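Updated July
By Svenja Buschmann

Section 2: Care and refinishing of your Clirkwood table top

This section covers routine cleaning, repair of light marks and a full recoat of the top. It applies to the Clirkwood dining table and desk in the pale finish, part number 1726. If your table has the dark stained top, part number 1494, use the separate sheet supplied in the leg box. The stain on that top is thin and will not tolerate sanding.

Before you start

You will need:
two clean cotton cloths, lint-free
a soft brush or a vacuum with a brush head
dish soap and lukewarm water
abrasive paper, 240 and 320 grit
a cork or firm foam sanding block
Nepia water-based satin topcoat, 519 mL tin
a synthetic brush or a foam applicator
painter's tape
a dust mask and gloves

Work in a garage or a room with a window open. The topcoat needs a temperature between 15 and 25 degrees Celsius while it cures. In a humid summer, allow extra time between coats.

CAUTION: The veneer on this top is 0.6 mm thick. It can be sanded lightly a small number of times over the life of the table. Do not use a belt sander or a random orbital sander on it at any stage.

2.1 Routine cleaning

1. Remove crumbs and grit with the brush. Grit dragged under a cloth is the usual source of fine scratches.
2. Dampen one cloth with soapy water and wring it out until it no longer drips.
3. Wipe along the grain from one end of the table to the other.
4. Wipe again with clean water, then dry straight away with the second cloth.

Do not use ammonia, bleach, silicone polish or melamine sponges. Silicone polish is the worst of these. It leaves a residue that stops new topcoat from bonding, and it may still cause trouble years after the last use.

2.2 Finding the grain direction

All wiping, sanding and coating is done along the grain. Look at the top in low side light and follow the long lines. On most tops they run the length of the table. Where a figure in the wood makes the lines bend, keep sanding in the main direction and do not try to follow the bend. A block turned to follow a curve will cross the straight lines on either side and leave scratches that show through the satin coat.

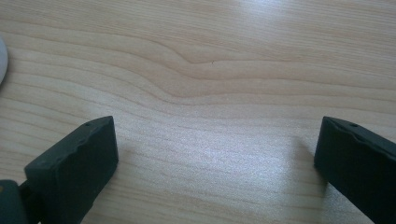
Fig. 2-1. Pale veneer top with wavy figure in otherwise straight grain.

Wavy figure is natural and is not grounds for a warranty claim. Lifting, bubbling or open seams are covered. See Section 5.

2.3 Repairing a light mark

Use this procedure for white rings and for scratches you can see but cannot feel with a fingernail.

1. Clean the area as in 2.1 and leave it for an hour.
2. Fold a piece of 320 grit paper around the block.
3. Sand along the grain with light, even strokes, going a hand's width past the mark at each end.
4. Wipe off the dust and check in side light. Repeat once if the mark is still there.
5. Apply one thin coat of topcoat to the sanded patch and feather it out at the ends.

NOTE: A patch repair may look slightly duller or brighter than the rest of the top. If the difference bothers you, recoat the whole surface as described in 2.4.

If a scratch catches your fingernail, it may have gone through the finish. Stop and read 2.5 before sanding.

2.4 Recoating the whole top

1. Tape off the underside edge and cover the legs.
2. Clean the top and let it dry overnight.
3. Sand the whole surface with 240 grit, one pass only, along the grain. The aim is an even dull surface. You are not trying to reach bare wood.
4. Vacuum, then wipe with a barely damp cloth.
5. Stir the topcoat slowly. Do not shake the tin – bubbles will dry into the film.
6. Brush on a thin coat from end to end, keeping a wet edge. Do not go back over an area once it has started to set.
7. Wait two hours, or until the coat is dry to the touch.
8. Sand very lightly with 320 grit, remove the dust and apply the second coat.
9. Remove the tape while the second coat is still soft.

Light use is fine after 24 hours. Keep hot dishes, tablecloths and rubber-footed appliances off the top for seven days. Rubber feet can bond to fresh topcoat and pull it away in spots.

CAUTION: Close the tin firmly and store it away from frost. Topcoat that has frozen will turn grainy and must be taken to a household hazardous waste depot. Do not pour it down the drain.

2.5 Deeper damage

Gouges, burns and chipped edges need filling and colour matching. Matching sticks are sold in the Giruvlow repair kit, in maple and birch shades. Test the colour on the underside of the top first, near a leg, and let it dry fully before you judge it. Wet filler looks darker than it will end up.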